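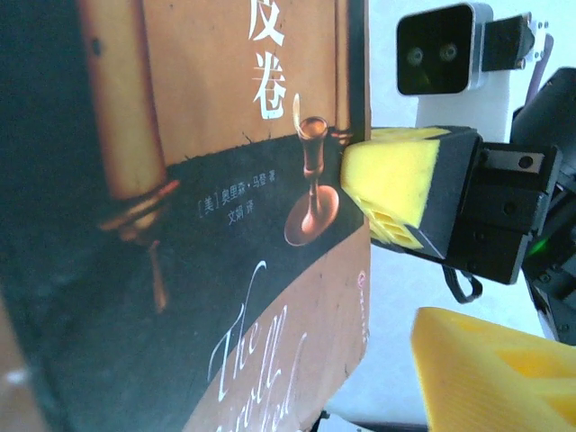 One of our Chinese titles, with the scroll and the small flame on its cover.

From the Foreign Shelf: a reader's month with old advice

Dear friends of the Gastia reading room,

In October we opened the new foreign shelf, and I promised to write some words about the books on it. The shelf has 121 books at this moment, in 7 languages. Most of them came to us from the Skullimari book exchange, where we bring our double copies every autumn.

This month I chose a Chinese translation of an American author. On the cover you find his name in Chinese letters, with the sign for America in brackets before it, and then the name of the translator. I like very much when a translator stands on the front. In many books I must search for this name on the back of the title page, in the smallest print.

The cover is also a pleasure for people who do not read Chinese. It has the colors of old paper and dark green, and on it there is a rolled parchment, tied in the middle with a reddish-brown band. Next to it a candle flame is burning on a tall copper-colored stand. When I was a child we had a similar one at home for the evenings without electricity, so maybe I am not a fair judge.

I am still a slow reader in Chinese. My method is to read 40 minutes in the evening with a pencil and a notebook, and to look up a word only when I meet it the second time. Books of advice are good for this method. The sentences come back to the same ideas, and after some pages you know half of the words already. A novel is more difficult, there is always a new kind of fish or a new kind of hat.

If you would like to try, the Chinese reading table meets on Saturday at 4 p.m. in the Bradosach room, on the second floor. Beginners are welcome, and you can come only to listen. Please bring your own notebook. Tea is from the Yimyam tea house, as before.

Books from the foreign shelf can go home with you for three weeks. Please write the title in the green list next to the door, in the original letters or in ours, both are fine.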